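Trillstead Two-Arm Bench Cell
Laundry and soft goods handling
Product page, with notes by our equipment reviewer, Safta Crăciun

Two small arms on a shared front rail, three papered walls and a printed floor panel. Kodikara sells it for sorting and folding trials. We stock it, and we'd like you to read the whole page before you order one.

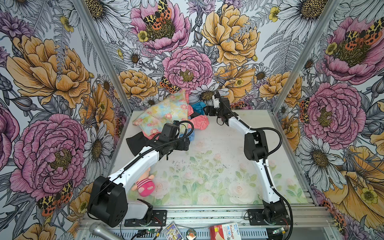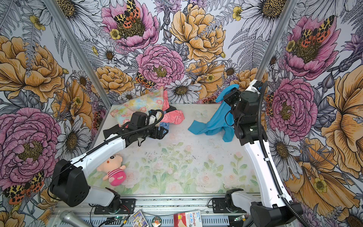
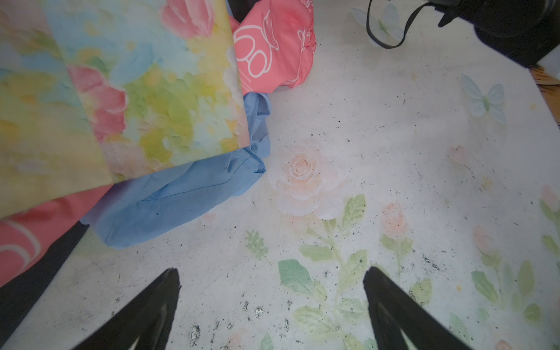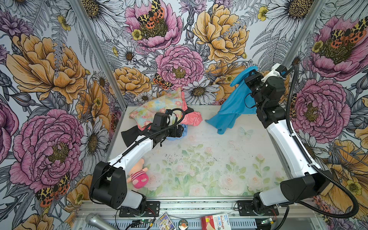 Small arms at work on a mixed pile of fabric; the third view is a close one of the gripper fingers.

Can it do the laundry?
No. It can pick up a cloth by a corner on a decent day, and lifting a cloth is a long way from putting away a basket of clothes. Thin, crumpled fabric is hard going for a two-finger gripper, and a heap of mixed colors and prints is harder. A person does the same job while talking on the phone.

In May, Dilruba Majumder ran 200 single-cloth lifts for us at the Holtley shop. The arms got 74 of them clean off the floor on the first try. Folding was worse, and she stopped scoring it after 6 attempts. The brochure's word for all this is "household ready." We asked for that to come off the listing and it has.

Who buys it
Teaching labs, mostly, and a few shops that want to find out cheaply whether a sorting step could be automated. Mansa Wumbei at Fallton uses one for training new staff and is happy with it. If you have towels to fold by Friday, hire somebody.

In the box
2 arms with grippers
Mounting plates for the front rail
Aluminum frame and wall panels
Printed floor panel
Cables and control boards

Not included: computer, fabric items, wrist camera.

Upkeep
Wipe the floor panel often, as it marks easily. Check the cable loops for rubbing at the elbow.

Returns accepted on unopened boxes only. Questions about parts go to Nilmini Paul at the Holtley counter.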